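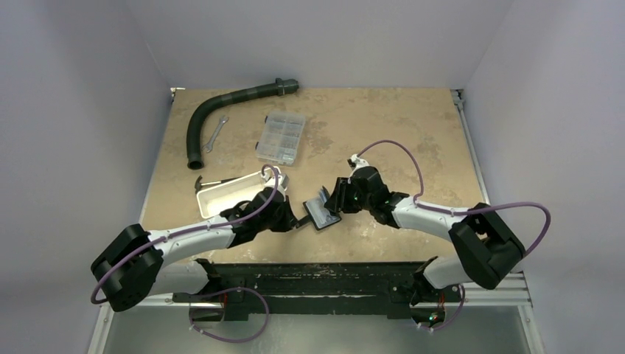
What Happens at a Storytelling Night?

Grown-ups tell stories all the time, mostly about parking. A storytelling night is different. People buy tickets, sit in rows and listen to someone on a stage talk with no pictures, no costumes and no pause button.

The old Jelínek Hall in Gendidstead holds one every September. It has 200 seats, and 2 of them squeak. Regulars know which ones and sit elsewhere.

Each teller gets a turn at the microphone. Some stories are true, some are made up, and some started out true and grew. In between, there are songs. A band called Sorik usually plays, and they like songs with a chorus the crowd can pick up fast – even the uncles.
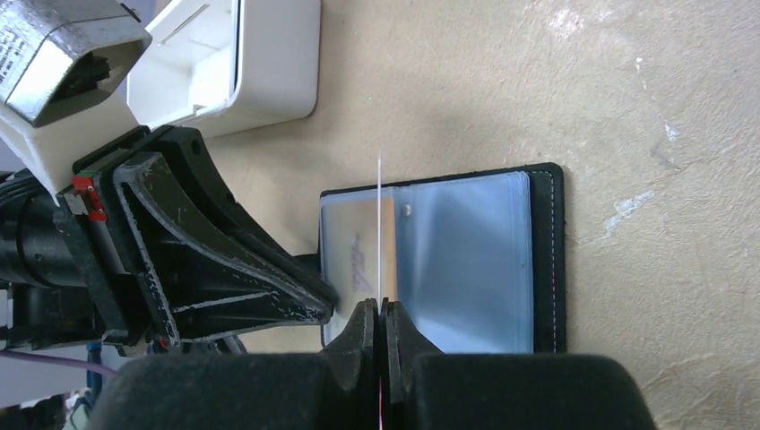
Do the storytellers read from a book?

Most of them learn the story by heart, or at least the order things happen in. The exact words can change from night to night, so a goat may be large on Saturday and enormous a week later.

Tellers practice out loud, often to a dog or a bathroom mirror. They work out where to slow down, where to whisper and where to stop for a laugh. If the laugh doesn't come, they keep going and look as if they meant it.

You can try this at home. Pick something that happened to you, start just before it went wrong, and stop soon after. The town of Stolden runs a kids' hour on Sunday at the library, and stories about little brothers are allowed.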